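Letholm Robotics Notes
@letholm_notes · Aug 11, 2018

Okay, a thread on buckets. I have spent since June on buckets, and you are going to hear about it.

Quick background for people who followed me for the bread. I work on a planner that decides where a robot arm should put its fingers, and how it should move once it has hold of something. The project is called Jillora. The name was picked before I got here and I have stopped asking.

Most grasping papers test on boxes, cans and the occasional brave banana. These objects have one great virtue: when you hold them, they are held. The object becomes an extension of your hand and you can all go home.

A bucket with a handle is another matter. You hold the handle. The bucket hangs off the handle and has its own opinions.

So your planner produces a beautiful path, the arm follows it to the letter, and the bucket arrives a moment later from a slightly different direction, like a dog on a long leash.

Everything in this thread is simulation, by the way. I know. I can hear the hardware people sighing from here. Sim is where I can drop a bucket all night and still have a bucket in the morning.

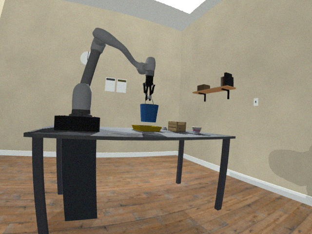

Bucket up by the handle, tray underneath, bowl safely out of the way at the far end.

The old way of doing this (the old way being mine, from last year) was to pretend the handle joint didn't exist. Weld it in the model, plan as if the bucket were a solid lump, and move slowly enough that the lie didn't matter.

This works! It is also so slow that a reviewer asked if the video had frozen. Reviewer, if you are reading this, it had not.

The second way was to model everything. Handle pivot, friction in the pivot, how the fingertips grip the handle, the works. That gives you a lovely plan. You then have to wait for it, and while you wait you can reflect on your choices.

What we do now sits in between. We call it Britix, and it treats the hanging part as a plain pendulum with a length we guess and a damping we guess. Two numbers. Everything else gets ignored.

The trick is that we don't try to guess well. The arm picks the thing up, gives it a small sideways nudge, looks at how it swings, and fixes both numbers from that. Then it plans the real move.

I resisted the nudge for weeks. It felt undignified. You do it yourself every time you pick up a bag of groceries, though, and you have never written a paper about it.

Setup, for those who want it: 5 bucket-and-clutter layouts, 30 trials each, same three planners on all of them. The welded-lump planner, the model-everything planner, and Britix.

The clutter matters more than I expected. With a bare tabletop, all three look fine and you could publish whichever one you liked best. Put a tray and a crate near the path and the differences come out fast.

A trial fails if the bucket touches anything it shouldn't on the way, or if it's still swinging past our limit when the planner says it's ready to let go. That second rule was my idea and I have regretted it often.

Results, in words, because the tables are still being argued over. At slow speeds the lump planner is as good as anything. At the speeds you would want in real life it clips the clutter, mostly on the stop and hardly ever on the start.

The model-everything planner is the best of the three when its friction value is right. When the value is off by a bit, it gets worse in a hurry, and it stays confident the whole time. I have worked with people like this.

Britix is never the best in any layout if you hand the full model perfect numbers. It is second nearly everywhere, and it stays second when we mess with the friction. I will be presenting this as a triumph.

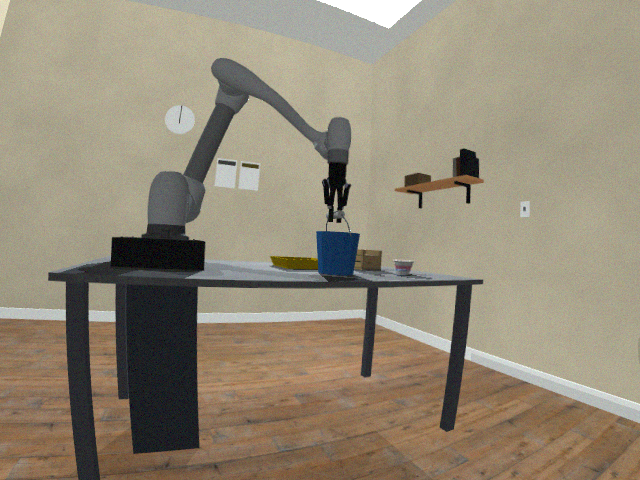 Does the nudge cost a lot of time?
It adds 2 seconds to each pickup, and the faster move afterward wins that back on all but the shortest transfers.

Another thing that came up in my replies: why not just grab the bucket by the rim and skip all this. You can. The rim grasp was in an early version. It tips the bucket, and if there's anything in the bucket you now have a different research project.

We haven't put anything in the bucket yet. Sloshing is on the list. Sloshing has been on the list for so long that it has its own folder, and the folder is empty.

Stuff that broke, in case it saves you an afternoon. Our contact settings let the handle slide through the fingertips a hair at a time, so for a while every bucket looked better damped than it was. I was very pleased with my results that week.

Also, trial 1810 in the logs. Something about the starting pose puts the handle exactly flat against the rim, the gripper closes on both, and the bucket leaves the building at a speed I'm not able to defend. We kept the log. We renamed the folder "launch."

Next up is the real arm. The pivot on a real bucket squeaks and sticks and then lets go all at once, and a plain pendulum does none of those things, so I expect to be humbled.

Code goes up once I've taken out the comments I wrote late at night. It'll sit in the Afolabi repo with the older planners, under "hanging." Layout files too, so you can knock over the same crate I did.

If you have a handled object that you think will break this, send me a mesh. Watering cans are welcome. Someone already sent a chandelier, and no.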